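Workshop Inspection Checklist – Desktop Teardown Bench
Laxdal site, electronics bench area
Inspected 2020-04-16 by Agnes Kvam, with Jenő Kovács from the bench
Comments added by Ketill Briem

Scope

Covers the teardown bench, the shelving behind it, the incoming tower stack and the parts bins. The battery cabinet and the monitor area have their own sheets. Items are marked OK, Fix, or Check again. Anything marked Fix has a name next to it.

1. Access and floor

1.1 Walkway from door to bench clear – OK

1.2 No towers stored on the floor in the walkway – Fix (Jenő)
Comment: Two towers were standing just inside the door when we came in. Jenő moved them to the pallet while we were there. The pallet outline needs repainting, it has worn off on the side facing the door and people put things down where the line used to be.

1.3 Anti-fatigue mat flat, no curled corners – OK

1.4 Fire extinguisher reachable and tag in date – OK
Comment: The cart was parked half in front of it in October. It has not been there since, according to Jenő, and it was not there this time.

1.5 Stack height on the pallet – Check again
Comment: The rule is no more than 5 towers high. The back row was at the limit. Towers with a carrying handle on top do not stack flat, so those go on the top layer only. KB: agree, please add that to the wall sheet.

2. Power and grounding

2.1 Bench power strip mounted, not lying loose on the surface – OK

2.2 Residual current device tested with the button – OK
Comment: Tripped at the first press and reset normally.

2.3 Wrist straps present, cords undamaged – Fix (Agnes)
Comment: One of the straps has a cracked snap. It still holds but it will not for long. Replacement is on order through Zornik. Take it off the hook until then so it does not get used by someone who hasn't read this.

2.4 Bench mat connected to ground point – OK

2.5 Towers unplugged before the side panel comes off – OK
Comment: Jenő pulls the cord and holds the power button in for a few seconds before opening. Everyone on the bench should do the same. The wall sheet says "unplug" but leaves out the button.

2.6 Power supplies left closed – OK
Comment: Nobody opens a power supply at this bench. They go whole into the gray bin for Unonix. We looked in the bin and none had the cover screws out.

3. Open towers on the bench

3.1 Tower stable and not overhanging the bench edge – OK

3.2 Side panel stored away from the work area – Fix (Jenő)
Comment: The panels have sharp folded edges. They were leaning against the leg of the bench at shin height. There is a slotted rack for them under the window and it was half empty.

3.3 Gloves worn when reaching into the chassis – OK
Comment: The thin cut-resistant type is fine. The thick leather ones are not, you can't feel a connector through them and people end up pulling on the wrong thing.

3.4 Drives out before any other part – Check again
Comment: Drives come out first and go straight into the locked box. On the model we looked at, the carrier lies across the top of the gray shroud with a blue latch at the left end and a blue and white clip at the right. Release both ends before lifting. If one end is still caught, do not lever it with a screwdriver. The connector pins are exposed along the edge of the drive unit, so keep fingers off them and don't set it down on that side.

3.5 Air shroud handled by the body, not by the thin ribs – OK
Comment: We found a few broken ribs in the plastics bin. No harm for recycling, but the broken ends are sharp. Sweep the bench after each batch.

3.6 Processor and socket – Check again
Comment: With the shroud still in place the square processor sits low and to the left of it, silver top showing, inside the black bracket. Leave the processor alone until the drive and the shroud are out and there is room for a hand. EB asked whether it can be taken earlier to save time. No. The bracket is under tension when it is closed and can snap up on a fingertip.

3.7 Expansion cards – Fix (Jenő)
Comment: Undo the small screw at the metal bracket before pulling the card, and pull straight along the slot. One card in the bin had a bent bracket with a raised corner, sharp enough to go through a glove. Bent ones go into the metal tray and do not get mixed in with the boards.

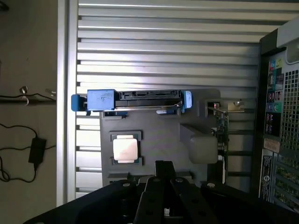

4. Rear panels and neighboring towers

4.1 Distance between towers side by side – Fix (Ketill)
Comment: There should be a hand's width on each side of an open tower. When the next one stands too close, its back panel with the ports and the mesh grille is right where your knuckles go when you work on the card slots. KB: I will put tape marks on the bench.

4.2 Slot covers in place or binned, none loose – OK

4.3 Labels and stickers left on until logged – OK
Comment: The maker's label is needed for the log. Small stickers from previous owners can come off after logging. If the print is too small to read, use the magnifier lamp. Do not guess at a number, leave the field blank and set the tower aside.

4.4 Dust – Check again
Comment: Mesh grilles hold a lot of dust. Vacuum with the antistatic nozzle before opening. No compressed air indoors. The vacuum bag was changed at this inspection.

5. Tools and bins

5.1 Screwdrivers complete, tips not worn – OK
Comment: The Stivance set is new. The old set should be thrown out, it was still in the drawer beneath it.

5.2 Bins labeled and not overfilled – OK
Comment: The boards bin weighed in at 187 lb with the trolley. The trolley plate says 4,000 lb, so the trolley is not the problem. Getting it over the door sill is. Two people for that, every time.

5.3 Screw trays emptied at end of shift – Fix (all)
Comment: Trays were full, and there were screws under the mat. A screw left inside a tower that gets powered up for testing is a short circuit waiting to happen.

5.4 Locked drive box – OK
Comment: Elínborg Brynjólfsdóttir and Bjarke Thoroddsen hold the keys. Spare key is in the office safe. The box takes 100 drives and should be handed over before it reaches that.

6. First aid and eyewear

6.1 Plasters and eyewash in date – OK

6.2 Safety glasses at each seat – OK
Comment: Scratched pairs can be swapped in the office.

6.3 Incident book at the bench – OK
Comment: One entry since October, a cut on the thumb from a side panel. See 3.2.

Follow-up

All items marked Fix are to be closed and initialed on the paper copy by the door. Check again items will be looked at by Agnes on the next round, without notice. Bjarke Thoroddsen gets a copy for the site folder.

Initialed: AK, JK
Read: KB, EB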